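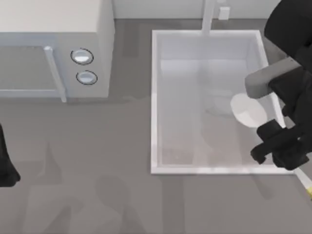 Does a deferred scholarship count against me if I reapply for a different one?

Posted by kitchen_shift_86

Hi all, long time reader, first time asking anything. I'm in my second year of a hospitality management program (hotel side, though I've done plenty of kitchen hours too) and I got the Halvorsen award last spring. It covers tuition for two years as long as you keep your grades up and do a summer placement at one of the partner hotels. I was supposed to do mine at the Gelard, starting in June.

Well, in April I got an email saying the placement is off, the hotel is closed until further notice, and my award is "deferred pending placement." That's the exact wording and I've read it so many times it has stopped meaning anything. I wrote back to ask if deferred means I still get the fall tuition money and got an auto reply.

Meanwhile my advisor told me about another one, the Tretinier grant, which is for tourism students whose work got cancelled this year. It's smaller but there's no placement attached. The form asks "Do you currently hold any other award?" with a yes box and a no box and that's it. No room to explain. I don't want to check no and get in trouble later, and I don't want to check yes and get tossed out by whoever is sorting the pile. The deadline is in 13 days and I still need a letter from a former supervisor, who is out of work herself right now and I feel bad even asking.

Has anybody here held a deferred award and applied for something else on top of it? Did you have to give the first one up? Also, is it rude to ask for a letter at a time like this? My mom says just check yes and let them sort it out but she also thinks I should be calling the office every morning until a person picks up, so I'm taking that with some salt.

Thanks in advance, sorry this got long.

Ingrid Ostrowski

Okay, deep breath, you're in better shape than you think! I worked in a college financial aid office before I moved over to the hotel side, and the word "deferred" came up a lot. Usually it means the award is still yours but the money is parked until some condition is met. Usually. Every donor writes their own rules and I've seen some strange ones, so you need the actual award letter, the one you signed when you accepted. Look for a paragraph with a heading like "other funding" or "stacking." If it says the award can't be combined with other aid, that's your problem spot. If it doesn't mention it at all, then ask, in writing, and keep the reply.

On the form: check yes. You hold an award. It's a true answer and it's the one you can defend a year from now. Then send a short email to the contact on the application the same day you submit. Mine would go something like, "I checked yes on the other awards line. My award has been deferred because the required hotel placement was cancelled, and I have not been told whether fall tuition will be paid. I'm happy to send the letter." Three sentences, attach nothing unless they ask. Reviewers can work with a note like that. What they hate is finding out later from somebody else.

For the auto reply, don't keep answering the same email thread, start a fresh one with your full name, student number and the name of the award in the subject line. Half the time the old thread is going into a mailbox that gets checked once in a blue moon. And copy your advisor. It's amazing how much faster things move with an advisor on the cc line (I say this as somebody who used to be on the receiving end).

Please do ask for the letter. I've written a bunch of them and this spring I'd have been glad of something useful to do. Make it easy on her: send the deadline, where it goes, and a few lines on what you did when you worked for her so she isn't starting from a blank page. If she can't do it she'll tell you. Have a backup name in mind, a teacher is fine for most of these.

One more thing, ask the Halvorsen people if they'd accept a different kind of placement. Some programs are letting students do a research project or online coursework in place of the summer hours. They may not have announced it yet.

banquetguy

just check no, deferred means you don't have it. they never look

Everett Tillman

I wouldn't check no, sorry banquetguy. I sort of did that once and it was a mess. I had a little travel bursary from the Trurkodberg school, which I hadn't been paid yet, so I left it off an application for a bigger award. The two offices talked to each other (it's a small industry, everybody knows everybody) and I spent most of a semester writing apologetic letters. I kept the bigger one in the end but they took the bursary amount out of it, and I think I would've kept both if I'd said so up front.

I can't help with what deferred means for Halvorsen, I never had that one. A friend who did said they were nice on the phone but slow with email, so maybe your mom has a point about calling? Maybe not every morning though.

Also, for the letter, my old front desk manager wrote mine while he was laid off and he said it cheered him up. Get the request out tonight if you can, 13 days goes fast. Mine came in the afternoon it was due and I had to sit there refreshing my inbox.

kitchen_shift_86

Thank you both, and Ingrid especially, I'm basically copying your email word for word. I found the award letter and there's a paragraph about "concurrent funding" that says I have to notify them in writing, but it doesn't say I can't have it. So I'm checking yes and notifying everybody. I messaged my old supervisor too and she's already said she'll do it. Still only the auto reply from the office, so I'm going to try the phone after lunch tomorrow.

Last updated: 3 May 2020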